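Speaker Notes: Records Retention for Small Public Libraries
Presenter: Siham Qaisi, Stivstead Library District
Session length: 40 minutes, with questions taken at the end

Opening

Good afternoon, and thank you for coming. I am Siham Qaisi, and I manage administrative records for the Stivstead Library District. My remarks today concern the paper and electronic files that a library creates in the course of its own business. I will not be discussing the catalog or the lending collection.

(Confirm that the handout has reached the back rows before going on.)

When our district began its review, the administrative files occupied a basement room at the Domik branch and most of a storage closet at the Darwish branch. The inventory ran to 857 folders. A good many had no label, and the labels that did exist followed at least three different systems. Board minutes were filed with vendor brochures. Payroll registers sat in the same drawer as summer reading flyers.

The inventory

The first step was to write down what we had. Staff worked one drawer at a time and recorded four facts for each folder: the title, the date span, the office that created it, and whether a second copy was known to exist. Nothing was discarded during this stage. I would ask every library considering such a project to adopt the same rule and to put it in writing before the first drawer is opened.

Date spans caused the most difficulty. A folder marked with a single fiscal year often held correspondence from several years on either side. We recorded the earliest and latest document in each folder and left the title as we found it. Titles were corrected later, once the schedule had been approved.

(Pause. Ask how many in the room have a current written schedule. Allow a show of hands.)

The schedule

A retention schedule is a list of record types with a stated period for keeping each one. Your state archives or records office will most likely publish a general schedule for local government, and it should be your starting point. Our own schedule has 18 categories. An earlier draft had many more, and branch staff told us plainly that they could not use it. Two people given the same invoice would place it under two different headings.

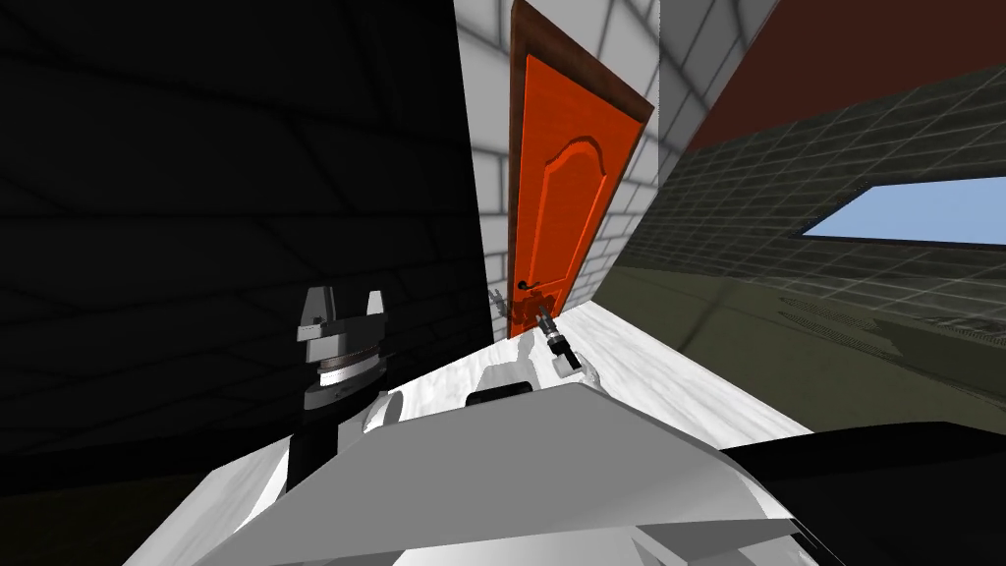

We therefore merged any categories that carried the same retention period and were used by the same office. Purchase orders, invoices, and packing slips became a single category. Meeting room applications and the related correspondence became another. The schedule now fits on both sides of one sheet, and a copy is posted in each branch workroom.

Permanent records deserve separate mention. In our district these are the board minutes, adopted policies, deeds, building plans, and annual reports. They are kept in acid-free boxes at Domik, on shelving raised off the floor. Minutes are also scanned, but the signed paper copy remains the official record.

Electronic files

Shared drives present the same problem as the basement room. Our staff use a document system called Alleo, and we arranged its top-level folders to match the schedule exactly. A new employee who has learned the paper categories has also learned the electronic ones.

E-mail is harder. We ask each department head to move messages that document a decision into the proper folder by the end of the month. Routine messages stay in the mailbox and expire under the general rule. Compliance is uneven, and I would be glad to hear from any library that has found a better method.

(If time is short, skip the next two paragraphs and go directly to Disposal.)

Access requests were part of the reason our board approved this work. Before the review, a request from the public for five years of contracts could take several weeks to fill. The contracts are now in one place, arranged by vendor and then by year, and the clerk can usually answer within the same week.

Confidential material must be kept apart from the start. Patron registration forms and personnel files should never share a box with records that are open to inspection.

Disposal

No record is destroyed without a signed form listing the category, the date span, the volume, and the method. The director signs, I sign, and the form itself becomes a permanent record. Any file connected with a lawsuit, an audit, or an open request is held until the matter is closed, whatever the schedule says.

Our first approved disposal filled 40 boxes. We now hold one disposal each year, in September, after the annual audit has been accepted.

Questions

(Extra copies of the schedule and the blank disposal form are in the folder at the lectern. Refer questions about state law to the state records office. Repeat each question into the microphone before answering.)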